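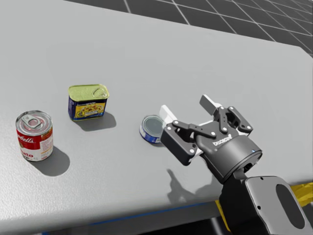 Soup, luncheon meat and tuna on the simulated bench, with the gripper open beside the tuna.

Home Automation > Guides

How to find out whether a robot arm could put your tins away

By Calum Dow
08/03/2022
83 shares | 6 comments

Putting the shopping away is one of the chores people ask me about most. They have seen a video of an arm stacking a cupboard and want to know if it is real, and if so, when they can have one. The short answer is that a machine can pick up a tin. Whether it can pick up your tins, from wherever you happened to leave them, is a separate matter and you can test it yourself without buying any hardware.

This guide sets out the test we use at Stillirach. It runs entirely in simulation, on an ordinary desktop computer with a decent graphics card. You will need a simulator that handles contact between objects, a model of an arm with a two-finger gripper, and a few models of food tins. We keep our setup files in a folder called Flarico, so if you see that name in the settings below, swap in your own.

Set aside an afternoon for the first go. After that it is mostly waiting.

1. Choose tins of different shapes

Do not use three of the same thing. A tall soup can, a rectangular luncheon meat tin and a squat tuna can make a good set. The soup can gives the fingers plenty of side to hold. The meat tin has to be approached from the right direction, as a parallel gripper wants two flat faces and will twist the tin if it comes in at a corner. The tuna can is low, so the fingers have to come down close to the table without touching it.

Check the size of each model against a real tin with a ruler. Mhairi Chisholm spent most of a week working out why our arm kept dropping the soup, and the can had been scaled up by mistake until it was nearly too wide for the jaws.

2. Put them on a plain table

Start with a flat, bare surface and space the tins out. Leave enough room that the open fingers can go down either side of any tin without knocking its neighbour. You can crowd them together later. If you begin with a crowded table you will not know whether a failure came from the grip or from a bump on the way in.

Set the weight of each tin as if it were full, and set a sensible friction value for the fingertips. Very high friction makes every grip look good and tells you nothing.

3. Check the view from the wrist 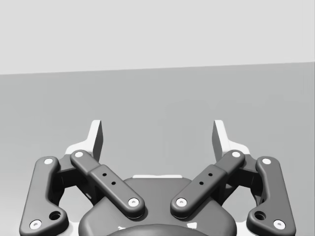 Most arms of this kind are judged by what their camera can see, so look through it before you run anything. Move the arm to its starting position, open the jaws and save the view. You want both fingertips in sight and a clear space between them. With the jaws wide and only grey table in the gap, as we have it, you can see exactly where a tin would need to be for the fingers to close on it. Also note how much of the picture the gripper takes up. Ours fills the lower half, which leaves far less table on show than you might expect, and a tin sitting low down in the view can easily be covered by the linkages.

If your fingertips are out of view, tilt the camera before going on. Changing it later means throwing away your earlier results.

4. Run the approach without closing

Tell the arm to move over each tin in turn, stop, and come back with the jaws still open. Do this before you attempt a single pick. A good share of the failures people blame on the hand are really failures of aim, and it is quicker to find them this way.

Watch what happens to the tins at the sides. An arm that has lined itself up for one position may leave a tin well off to the left, down in the corner of its own view, and then behave as if the table were clear. 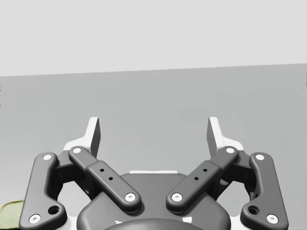

When that happens, the fix is usually to make the arm look first and move second. Add a step at the start where it rises, takes in the whole table and picks a target, and only then comes down. It costs a few seconds on every attempt. Khalil Akl, who wrote our version, also makes it go back up and look again after a miss – otherwise it tends to repeat the same wrong move.

Write down the closest point the arm reached for each tin. You will want those figures when you come to change the settings.

5. Run 20 picks for each tin

Now let it close. Move the tin a little between attempts and turn the meat tin to a new angle each time. Count a pick as good only if the tin is lifted, held for five seconds and put down upright. Do not count a tin that was dragged, and do not count one that was lifted and dropped.

Keep the three results apart. Adding them together hides the most useful thing you will learn, namely which shape your arm cannot cope with. Write the reason beside every failure, even if it is only "missed" or "slipped".

Save the view at the end of each attempt as well. If the jaws are open and there is nothing between them, compare it with the log. The arm may have let go as planned, or it may never have had hold of the tin.
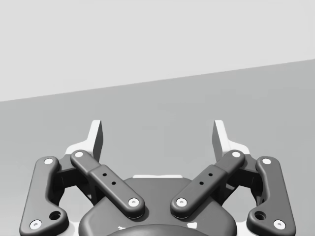
6. Make it more like a kitchen

Once the plain table is going well, change one thing at a time. Push two tins together. Lay the soup on its side. Put the tuna on top of the meat tin. Add a shelf with a low ceiling, so the arm has to go in from the front instead of from above. The shelf is the hardest of these by a long way, as the wrist and hand need space too.

Charoen Chaiyaporn suggests adding a carrier bag at this point. I would leave it. Soft bags are slow to simulate and the results are hard to trust.

What the results mean

If your arm does well on the open table and badly on the shelf, it is in the same position as most of the machines I have looked at. Sorting tins on a bench is a fair job for an arm today, provided someone lays the bench out properly. Emptying a bag into a full cupboard asks for a good deal more, and I would not pay for a machine on the promise of it.

Bear in mind too that a simulated tin is never dented, sticky or missing its label. Expect a real arm to do worse than your figures, and repeat the plain table test on the real thing before trying anything else.

Hannelore Danzer is preparing a version of this guide for plates and bowls, which should be ready in July.

6 comments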